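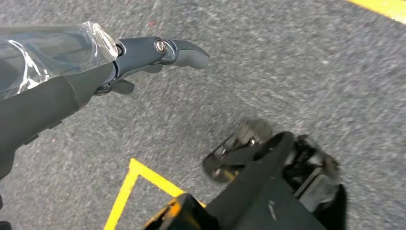

Search this site Search

Ekwood Rooms — floor and ground level refit, progress report to the Hellemberg fund

Last updated 30th December

To: Mirjana Omerović, Hellemberg
From: Agata Tedesco, Ekwood

Mirjana — second report, shorter than the first, sorry. Satish has the cost sheet and will send it separately. Everything below is where we are as of today.

Where the floor is

Carpet is down in the main room, the side room and the corridor as far as the fire door. 1,155 tiles laid out of 1,246 delivered. The rest are for the back store and the little lobby by the lift, plus whatever we keep for spares. Back store can't start until the shelving is moved, see below.

It's the speckled gray, low pile, the one you saw on the sample board in the fall. Not the blue. There was a late push for the blue and I said no, we'd signed off the gray and the blue was a longer wait. Medium gray with light and dark flecks in it. It hides crumbs and pencil shavings very well, maybe too well, the cleaners have asked for a brighter lamp in the side room so they can see what they're doing.

Fitting was by Panard. Two fitters most days, one on the last day. Good, tidy, started early. They found the old adhesive in the corridor was much worse than the survey said. Black stuff, would not scrape. They primed over it in the end with a product they normally use for this and gave us the data sheet, which I've filed. That was extra. It is in Satish's sheet under "corridor prep", not under contingency, please don't be confused by that, we'll move it next time.

What went wrong

The first delivery from Mridha had two dye lots mixed. 76 tiles from the other lot. On the pallet you couldn't tell. Laid side by side by the window you could, at least in the morning. Jae-in spotted it before anything was stuck. Mridha took them back and replaced them, no charge, but it cost us most of a week and the fitters had to go off to another job and come back. The main room got finished first as a result, and the corridor last, opposite of the plan.

Door at the far end of the main room now drags on the new floor. Same for the cupboard door in the side room. Ettore is going to take them off and plane them. One is a fire door so he can't touch that one himself, the certified people have to do it. Quote requested, no reply yet. Chasing.

The threshold strips came in the wrong finish. Brass colour, we ordered silver. They're fitted anyway as a temporary measure so people don't trip, and the silver ones are on order. Edges are taped at the lobby end. The tape is ugly and keeps lifting, Ettore re-does it when he passes.

What hasn't been done

Back store — not started. Shelving has to come off the wall, and behind it there is a damp patch about which opinions differ. Satish thinks it's an old one from before the gutter was fixed. I would like a meter reading before we cover it with anything. Reading booked.

Lift lobby — not started. Waiting on the lift company to tell us when they're replacing the sill. No point laying up to a sill that's coming out.

Skirting — main room done, primed only. Side room half done. The corridor keeps its old skirting, which was in the proposal, so no change.

Floor boxes — the lids in the main room still need the carpet inserts cut. Panard left us offcuts for it. Small job, has been on the list three weeks now, should have been done already I know.

How it's going in use

People are in there already. We opened the main room as soon as the fitters signed it off, instead of waiting for the whole lot, with your OK by email (thank you for the quick answer). First thing everyone says is that it's quieter. Chairs don't screech any more. You can hear someone talking from the other side without them having to raise thier voice, which with the old vinyl you really could not.

Chairs on castors roll a little slower. Two complaints about that, both from the same group, both mild.

One spill so far, coffee, side room. Lifted two tiles, rinsed them in the sink, dried them overnight, put them back. That was the whole argument for tiles over sheet carpet in the bid and I'm pleased to be able to report it. You have to look for it to find the place.

Static: someone asked. The spec is the antistatic version, the certificate is in the folder with the others. I've had one small shock off the door handle myself so I have asked Mridha whether the dry air in winter makes a difference. No answer yet.

Cleaning: vacuum daily, spot clean as needed, one machine clean a year. Cleaning contract has been changed to match. The mop buckets are gone from the ground floor. Entrance matting is still the old mat and it's too short, grit is getting carried in as far as the second row of tiles. I want a longer mat. Not in the budget at present. May come out of the spares line if you agree?

Money

Satish's sheet has the detail. Short version — materials on budget, fitting over because of the corridor, skirting under because we primed it ourselves. Overall still inside the grant, with the contingency about half gone. The 30 percent retention on the fitting is held until the store and the lobby are finished, Panard have agreed this in writing.

Needed from you

A yes or no on the longer mat.

Confirmation that the store and lobby can run over into February without a new form. If there is a form, send it and Jae-in will fill it in.

Whether the plaque wording has to be in before the final payment. I've seen it said both ways in the guidance.

Next

Meter reading in the store, then shelving off, then Panard back for the last tiles. Ettore on the doors in the meantime. Silver strips whenever they come. Floor box lids, this week if I have to cut them myself.

Spares will be stored flat in the cupboard under the stairs, boxes marked with the dye lot. Jae-in has written the lot number on the inside of the cupboard door also, in marker, and it's in the handover file.

Next report from me at the end of Febuary, with final figures and the certificates attached. Ring if you want to come and see it before then, the side entrance is best, the front is still sticking.

Agata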